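About Us | Our Company

Posted September 2, 2023 by Benedikt Tanner

Prarkon repairs and refinishes household furniture. The shop is on Boyer Street in Clalthorpe, in a building that used to sell tractor parts. We moved in with two workbenches and a borrowed van, and we still do most of our work within a short drive of town.

Most of what comes through the door is chairs. Loose joints, split seats, broken rungs. We also take dressers, tables, bed frames and cabinets. We do not do upholstery beyond simple drop-in seats. For springs and full covers we send people to a shop in Stiseck and can give you the phone number.

How a job works: bring the piece in or send us a few pictures by email. We write up an estimate at no charge, and it is good for 100 days. If you go ahead, we ask for a quarter of the price up front and the rest at pickup. A chair repair usually takes about 3 weeks. Refinishing a large table takes longer, more so in August, when the humidity slows down the varnish.

We use hide glue on older pieces and modern wood glue on newer ones. If a part is missing we will try to match the wood, and we will tell you before we start if the match is going to show. Some customers ask us to leave old scratches and stains alone. That is fine with us. Please mention it when you drop off.

There are four of us. Benedikt Tanner started the business and handles the estimates. The other three split the bench work, and one of them does nearly all of the caning. 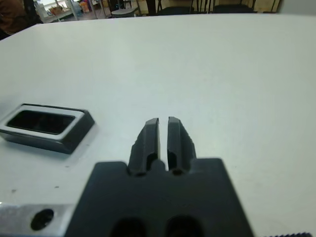

A white tabletop.

Pickup and delivery are available in Clalthorpe and Stiseck for a flat fee. Stairs are extra. Use the side entrance on Boyer Street for drop-offs, and ring the bell if the door is locked. We are closed Sundays and Mondays.

This site uses cookies to remember your settings. By continuing to browse, you accept their use.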